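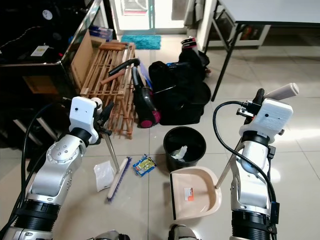
Broom, dustpan and bin out on the tiles.

Sep 15, 2023

I said in March that I would write something about floors, and then I wrote about curtains instead. So this is the floor post. It covers the tiled room only. Carpet is a different job and I don't have much of it left.

The room gets used for everything. Coats and bags end up there, deliveries get opened there, and people eat crisps standing up. It is also the first room you walk into with your shoes on. When I moved to Finville it had old lino and I swept it once a week. Pale tiles are less forgiving. Every hair shows, and anything shiny shows twice.

I measured the clear part of the floor before I bought anything for it, and it came to 233 cm by 182 cm. That is small enough to sweep in a few minutes with ordinary tools, so I stopped looking at big cordless vacuums. I had been reading reviews of them for weeks and they all said much the same thing.
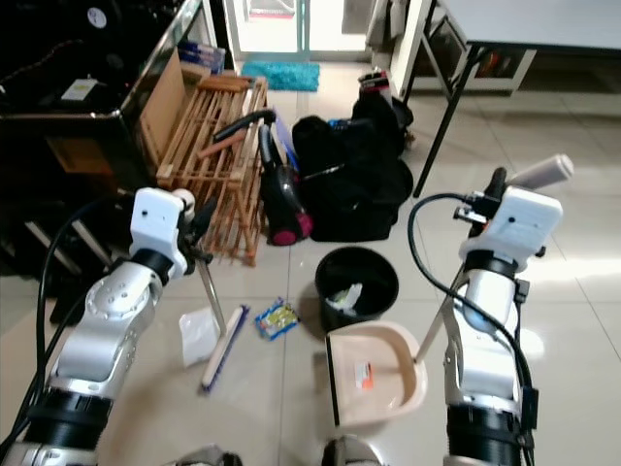
Getting the order right made more difference than any of the tools. I used to start with the brush and push everything into a heap, big rubbish and dust together, and then the heap wouldn't go in the dustpan. Carrier bags are the worst for this. A crumpled white one like that will ride along in front of the bristles and leave the grit behind it. Now the bags and wrappers go first and the sweeping comes after. The pink and black handheld vacuum propped against the slatted rack is for last of all, when there's a line of dust left where the pan stopped. It isn't strong, but it will take up a line of dust.

The dustpan is the long-handled sort. I resisted these for years as I thought they were for cafés. There used to be one behind the counter at Lại, where I had lunch most days when I worked in town, and they could clear under a table without anybody moving their feet. A short pan is fine if your knees are. Mine have been complaining since the spring.

What to look for is a wide mouth and a lip that sits flat. Tiles have grout lines and a stiff, warped lip will bridge them, so the dust goes straight underneath. If you are in a shop, put the pan on the floor and look at it from the side. I took back a Grunamo one for this. It was a decent handle on a bad pan, and they gave me the money without any fuss.
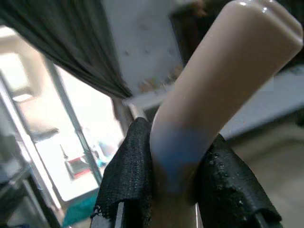
Gritbridge

Right, bristles. Soft ones pick up hair and fine dust, stiff ones move crumbs and bits of gravel. For smooth tiles I would go soft if you are only buying one. Whatever you have, comb it out with an old fork over the bin every so often and wash it in warm water with a drop of washing-up liquid. Hang it up to dry with the head down. Leaving it standing on its bristles bends them to one side and they never go straight again.

Handle length matters too. The handle on my old brush was 90 cm and I stooped the whole time. I'm not tall. Somewhere near chest height is comfortable for me, but try a few.

Bring the bin to the dirt. I walked to the kitchen with a full dustpan for years, dropping fluff on the way, and then sweeping the hall as well.

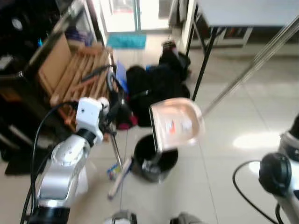
A small round bin with a liner weighs nothing and can stand next to you while you work. Food tubs and wrappers can go straight in, and the pan gets emptied where you are. Tip it low, with the lip inside the rim, or the fine stuff floats out again. Then lift the liner out and tie it.

Two things I still haven't sorted out. One is the pile of bags, which I sweep up to and never behind. The other is the mop. I have a flat one with a washable pad and it leaves streaks whatever I put in the water. I've tried less soap, no soap and vinegar. If anyone has pale glossy tiles and a mop they get on with, leave a comment and tell me which one.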